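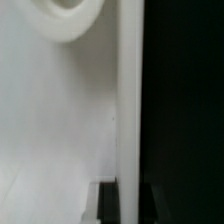
Projects > Olgate > Data Collection > FAQ

Olgate Demonstration Collection: Frequently Asked Questions

Last updated: February

14 comments | 37 shares

What are you collecting, exactly?

Demonstrations. A person steers the arm through a small chore, we record the wrist camera, the joint positions and the finger opening, and the whole thing gets filed as one episode. The current set has 1,822 of them. A learning system then studies the pile and tries to do likewise, with results that range from decent to interpretive dance.

Why the wrist camera? Wouldn't a view of the whole room be better?

Better for you, maybe. The policy cares about the last few inches, where the fingers meet whatever they're supposed to meet. A room view is nice for demos and for finding out who left a coffee on the bench. We record one too, but the wrist stream does most of the work in training.

Most of the wrist view is white. Is that a problem?

It's a good part of the difficulty. White walls, a white panel and white floor give the model very little to hold on to, and it has to learn edges from faint shading. Our first model trained on colorful blocks met its first white interior and drove straight at the back wall with great confidence. We now collect plenty of episodes in pale, boring spaces. If your home looks like a toy store, your robot will be fine.

What makes a good approach to a thin panel?

One finger on each side, tips level, and the panel edge running between them before anything closes. Go slowly. If you can't tell where the far finger is against a dark background, stop and look at the bench instead of guessing. Operators who guess produce very exciting data.

How long is one episode?

The recorder stops at 30 seconds whether you're finished or not. Most chores fit. If yours doesn't, split it in two and label both halves. Please don't speed up to beat the clock — the model will learn that hurrying is part of the job.

Do you keep the failures?

Yes, with a label. Of the current set, 266 are marked as failed, and they're some of the most useful ones we have, especially where the operator misses, backs off and tries again. What we throw out is the stuff with a dropped camera stream or a label reading "asdf."

How many episodes does a new task need?

We ask for 300 before the first training run. Fewer than that and you're mostly measuring luck. More is welcome, but vary the starting position. The same reach repeated all afternoon is one episode with a lot of copies.

The wrist picture is a little soft. Should I refocus the lens?

No. Leave the lens alone. The focus is set once and stays there for the whole set, soft patches included. A model trained on one focus and tested on another behaves as if it has lost its glasses. If it looks much worse than usual, wipe the cover with the cloth and report it.

What's the difference between Estby and Plultier?

Estby is the recorder. Plultier is the tool for reviewing and labeling. They were named at different meetings, and it shows. If a file opens in one and not the other, it was probably saved before the format change, and the convert button in Plultier will sort it out.

And Nông?

The held-out test set. You can't train on it, you can't peek at it, and asking nicely has already been tried.

Can I delete a bad episode myself?

You can flag it. Deleting goes through review, thanks to an afternoon when someone tidied up every episode that made their steering look bad.

Can I send in episodes from my own arm?

If it has two parallel fingers and a wrist camera, yes. Send five sample episodes first, plus your calibration file. Without the calibration file we just have home movies.

14 comments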